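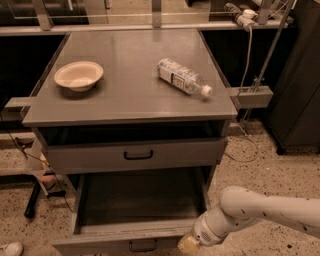 Page last changed: 16 August 2024

What is a neighbor help group?

Written for readers from 8 years by Rozália Hrubý

Maybe you have heard a grown-up at home say, "I will ask in the group." Which group is it? Very often it is a group on the internet, where people from the same street or the same town write to each other when they need help. This page explains how such a group works, who is in it, and what you should know about it before you are old enough to join one.

Help was there before the internet

People have always helped their neighbors. In a village, if your roof had a hole, you told the man next door, and he told his sister, and after some time a person with a ladder came. It worked well if you knew many people. If you were new in the village, or if you were shy, it worked not so well, because you did not know whose door to knock on.

An online group is like knocking on many doors at the same moment. You write one message, and everyone in the group can read it.

What do people ask for?

Mostly small things. In our town, Vuvholm, the group has 978 members. In July I read all the messages from one week and wrote down what people asked for. Somebody needed a child seat for one trip to the airport. A father asked which doctor is open in the evening. A student who had a broken leg wanted someone to carry her shopping up to the fourth floor. A family who had just moved here from another country did not understand a letter from the school, and three people offered to read it together with them.

Sometimes the things are bigger. A person can be very sad, or has no money for food until the end of the month, or does not feel safe at home. It is hard to write such a thing when 978 people will see it. For this reason many groups let a member write without showing the name. Only the people who take care of the group know who it is.

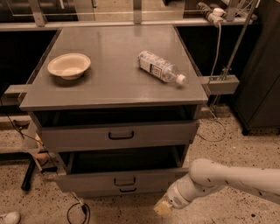
These people are called moderators. A moderator is a little like a referee in a football match. He or she does not play for one side, but watches that everybody keeps to the rules. The moderator can remove a message which is rude or not true, and can also close the door to a person who makes trouble again and again.

Kheri Tanui is a moderator of our group, and I asked her what she does in one day. She reads new messages in the morning before work and once more after dinner. She looks at who wants to join. Each new person must answer where they live and why they want to be a member. "If they write nothing, I ask them again in a friendly way," she told me. "If they still write nothing, they cannot come in."

What can the group not do?

The group is made of neighbors. They are not doctors, and they are not the police. If there is a fire, or if somebody is badly hurt, you must call the emergency number first. The group can be slow at night, when most people sleep.

Also, not every answer in a group is right. Valdis Luik, who repairs bicycles on our street, once asked how to get old paint off a door and received 13 different answers. Some of them were the opposite of each other! When the question is about health, medicine or money, it is better to ask a person whose job it is.
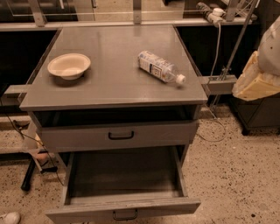

Is everyone in the group really who they say?

Most of them, yes. But on the internet anyone can choose any name and any photo, so grown-ups have to be careful too. Good groups have rules like these:

Do not write your full address where all can read it.
Do not send money to a person you have never met.
Meet for the first time in a place with other people, for example in front of the library.
Ask before you put up a photo of another person.

Can children join?

Usually not. The big websites have an age limit, and many neighbor groups are only for adults. But you can still take part. You can tell a grown-up if you have seen a message on a poster about a lost cat, or you can go together to bring soup to somebody who is ill – this was my favorite job when I was small.

And if you need help yourself, you do not need a group for it. Tell a grown-up you trust: a parent, a grandmother, a teacher, the school nurse. If the first one has no time or does not understand, tell another one.

Words to remember

Member: a person who belongs to the group.
Moderator: a person who takes care of the group and its rules.
Anonymous: without showing your name.
Private message: a message which only one person receives, not the whole group.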